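How Does a Computer Talk to a Printer?

Have you ever clicked "Print" and then run across the room to catch the page as it came out? It feels like magic! One second your dragon story is on the screen, and the next it's on paper. But between your click and that page, a lot of very fast work goes on, and most of it is done by a helper called a driver.

This driver doesn't have a car. It's a small program that lives on your computer, and its job is to translate.

Two machines, two languages

Imagine you speak only English and your new neighbor speaks only Japanese. You want to invite her to your birthday party. You could wave your arms a lot, or you could find a friend who speaks both languages. The friend listens to you, then says the same thing in words your neighbor understands.

Your computer and your printer have the same problem. The computer thinks about your dragon story as letters, colors and shapes. The printer wants to know things like "put a tiny drop of blue right there" and "now move the paper up a little bit." The driver knows both languages, so it stands in the middle and passes the message along.

Different printers speak different languages, too. Let's say your house has a Prisley printer and your school has a Skernel. The Prisley driver would be no good at all at talking to the Skernel! It would be like bringing your Japanese-speaking friend to a party in Brazil.

Dots, dots and more dots

Now for my favorite part. Get a magnifying glass and look closely at a color picture from a printer. See the speckles? A printed picture is made of tiny dots, so small and so close together that your eyes blend them into one smooth image.
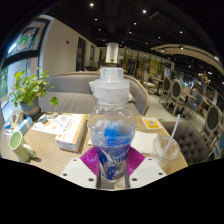

Blue wrapper, white lettering, clear plastic bottle.

Many home printers can fit 300 dots in a line just one inch long. Try drawing even 30 dots in one inch with a sharp pencil and you'll see how amazing that is! The driver helps work out where the dots go and what color they should be. Most color printers use 3 colored inks – cyan (a bright greeny blue), magenta (a purply pink) and yellow – plus black. Mix dots of those and you can get orange, brown, grass green and nearly anything else in your paint box.

Waiting in line

What happens if you print your story at the same moment your brother prints his homework? The jobs get in line, just like kids at the water fountain. This line is called a print queue (say it like the letter Q). The first job goes first, and the next one waits its turn. If a job gets stuck at the front, everybody behind it is stuck too, and that's often why a printer just sits there blinking at you.

Where do drivers come from?

The company that makes the printer usually writes the driver. Lots of computers can find the right one by themselves when you plug a printer in or connect it to the wifi. When that doesn't work, a grown-up can get the driver from the printer maker's own website. Always ask before you download anything! Some websites offer fake drivers with nasty programs hiding inside.

Drivers get updates, too. Programmers find mistakes, called bugs, and fix them. A new driver might stop your pictures from coming out stripy, or help an old printer get along with a brand-new computer.

And printers aren't the only things that need drivers. Your mouse has one. So does the keyboard, the speakers and the little camera on top of the screen. They're all chattering away right now – translating every click, tap and beep!

Try this at home

Draw a simple picture on squared paper by coloring in whole squares. Don't show anyone! Now read it out to a friend, one square at a time: "white, white, black, white." Your friend colors the squares on a blank sheet. You're the driver and your friend is the printer. How close did you get?

© Wekico Kids Explain It | Contact us | Back to top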